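Venosero Robotics Club: Notes on the Shelf Exercise

Posted 2019-01-07

The second half of the Venosero club year opens this week, and it seems a suitable occasion to record where the shelf exercise stands. Readers who have followed this page since October will recall that the club voted to set aside the maze project and prepare for the open category at Nurnton. The open category asks each student team to demonstrate a household or retail task of its own choosing. Our members chose the stocking of a small shop shelf.

The choice was debated at some length. Several members considered the task too plain for a public demonstration. I supported it from the beginning. A shop shelf requires the arm to reach over a lip, to work close to a back panel, and to leave neighboring goods where they stand. A block on an open table asks for none of this. It is also a task that visitors understand without a poster.

The control software has been given the name Samir by the students, and the name has now found its way into all of our paperwork. Samir is responsible for the approach to the shelf and for the closing of the fingers. The choice of item remains with the student at the keyboard. The club intends to keep this division through Nurnton, although a minority would like the selection to be automatic as well. I have asked that group to submit a written proposal before any code is changed.

Members have logged 1,623 attempts to date. The target agreed upon in October was 2,000 before the demonstration, and the present rate of work should allow us to reach it. Of the attempts logged, 507 concern jars and other short containers. The remainder are divided among bottles, cups, and chip canisters. The tall canisters are popular with the younger members, but the jars have taught us more, particularly in regard to the placement of the thumb.

Every attempt is entered in the log by the student who ran it, with the item, the shelf level, and a remark. The quality of the remarks varies a great deal. "Bad" is not a sufficient entry. A useful remark states which finger made contact first and whether a neighboring item was touched. Team leaders are asked to return incomplete pages on the same day.
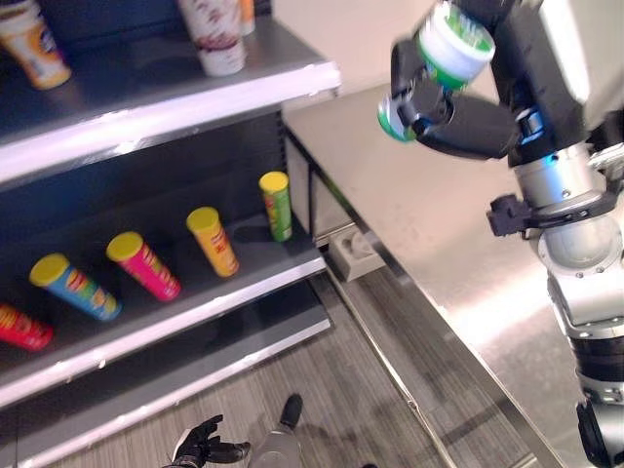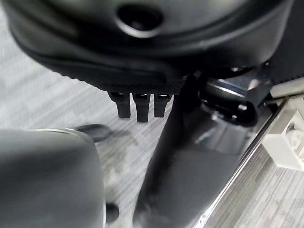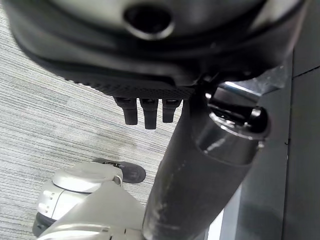
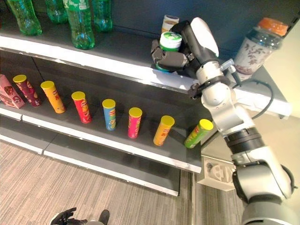 Shelf exercise, Venosero. In the last picture, the hand is closed around a jar with a green and white lid at the top shelf.

The top shelf continues to be the more demanding level. The arm must be raised well up, and the view of the item is easily blocked by the hand itself. Two approaches are under consideration. The first brings the hand in from the side, low, with the thumb leading. The second comes from the front and closes all of the fingers together. The first has the better record in our log, but it requires more space between items than a real shop would allow. The subject will be taken up again at the next meeting, and members should read their own entries beforehand.

A word is also in order on the arrangement of the goods. The layout is to be restored from the printed plan before each session begins. Small changes in spacing make the results of one group difficult to compare with those of another, and we lost a week of comparisons in this way last fall.

The club at Skirkton has kindly offered to exchange logs with us. Their first 1,000 attempts were made with a simpler two-finger hand, and the comparison should be instructive for both clubs. I have accepted on behalf of our members and will post the Skirkton summary on this page when it has been received.

Members who have not yet returned the travel form for Nurnton should do so at the next meeting.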